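Robotics News | Events & Demonstrations
3 min read

Nesix opens its parcel handling workshop to visitors for a day of demonstrations

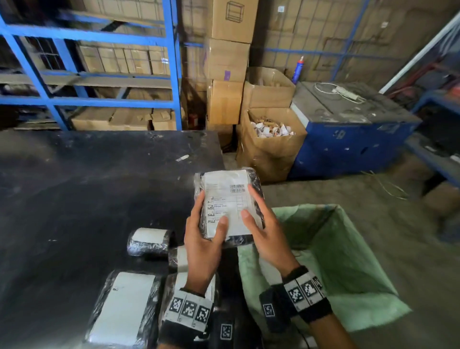 Parcel handling at the Nesix workshop, with marker bands worn on both wrists.

2026-04-14 - Nesix, which develops sorting equipment for small and mid-sized parcel depots, held an open day at its Nurkari workshop for depot operators, equipment suppliers and local students. A total of 48 visitors attended over two sessions. They watched workers handle labeled parcels by hand and then saw the same job attempted by the company's Gelaretti sorting cell.

The workshop is used for recording hand work and for testing. During the demonstrations, workers wore a black band on each wrist, fitted with square black-and-white markers. The markers let the recording software work out where each wrist is and which way it is turned while a parcel is picked up, turned label side up and put into a sack.

Nesix uses these recordings to plan the movements of the Gelaretti cell. The cell has one arm and is built to stand beside an existing worktable. It is aimed at depots that do not have the floor space or the budget for a full conveyor line.

The company chose to concentrate on soft parcels wrapped in plastic. Boxes have flat sides and hold their shape, and many machines on the market can already pick them up. Plastic-wrapped parcels bend and slide, and the label can fold over when the parcel is lifted. A worker deals with this by pressing the label flat with the fingers before passing the parcel on. Getting a machine to do the same has taken up most of the project's second year.

"People who sort parcels for a living make dozens of small corrections without thinking about them," the company said in a statement. "We wanted visitors to watch the hand work first, so they could see what the machine is being asked to copy."

In each session, visitors stood near the worktable for the manual part and then moved to the test area to see the cell run. The cell was given a mixed set of flat and rolled parcels. Over the day it was presented with 554 parcels. Most were placed in the correct sack on the first try. Parcels with creased labels were the most common cause of a stop, and staff restarted the cell by hand each time. Nesix said it will use the stops from the open day in its next round of testing.

Questions from depot operators were mostly about speed, cleaning and what happens when the cell cannot read a label. The cell is slower than an experienced worker at present. Unread parcels are set aside on a side tray for a person to check. The company does not plan to remove that step - it said depots had asked for it to stay.

Students asked about the recordings and how many are needed. Nesix has collected around 1,000 so far, each covering one short run of parcels. Workers taking part are paid their normal rate and can ask for a recording to be deleted. Faces are not kept in the material used for planning.

The gripper on the Gelaretti cell was developed with Xu, a supplier of soft gripping parts. Xu had a table at the open day with earlier versions of the fingers, including 2 that were dropped after they left marks on thin plastic film. Visitors were able to handle the parts and try them on sample parcels.

A first trial outside the workshop is planned for September at a regional depot. The cell will run next to a staffed table and handle part of the evening volume. Results will be shared with the depots that took part in the open day before any wider release. Pricing has not been set.

Nesix expects to hold another open day after the trial. Depot operators who would like to attend, or who want to send sample parcels for testing, can contact the Nurkari office through the company website.

About Nesix
Nesix designs and builds sorting equipment for parcel depots. Its workshop and test area are in Nurkari.

Related items
Xu adds softer finger set for thin film packaging
Gelaretti cell: answers to common questions from depots
Nurkari workshop extends test area
How we record hand work at the sorting table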